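## About Cledgate

We review robot arm kits for schools and small shops, and we start from the position that the brochure is wrong. Sometimes it isn't. We still start there.

Cledgate has two people and one long bench in Tundham. We buy every kit at list price and run it until we have an opinion we'd be willing to defend to the maker. Our log holds 2226 attempted picks so far, and the failed ones stay in it.

On the bench now is the Drurnell arm, sold as "ready for kitchen tasks." We have our doubts about the word ready. The current work is toy dumplings in a bamboo steamer, with foam-like cubes set out on the gridded cloth. Soft pleats and a raised rim are a fair test of a gripper - fairer than the blocks most makers like to demo with. 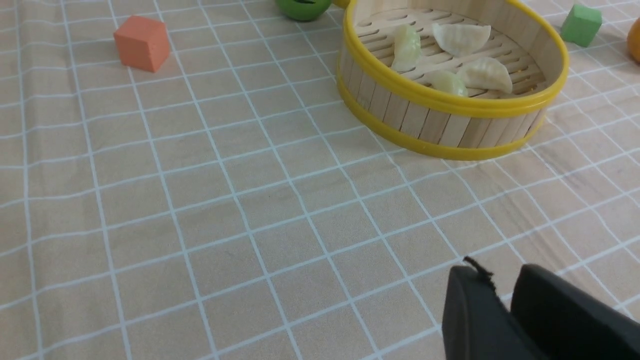 Vieira wrote in to ask why we bother with play food when buyers want to know about the real thing, and said a plastic dumpling proves very little. We half agree. A kit that can't handle the plastic one has no business near the real one, and that is as far as we'll take the claim.

Drurnell's sheet promises 83 percent on small objects. Our first run came in at 58. We sent them the log in May and will print their answer if one comes.

We take no ads, loaners or "partner" fees. If you sell a kit and think we got it wrong, send us your own log - the whole thing, please.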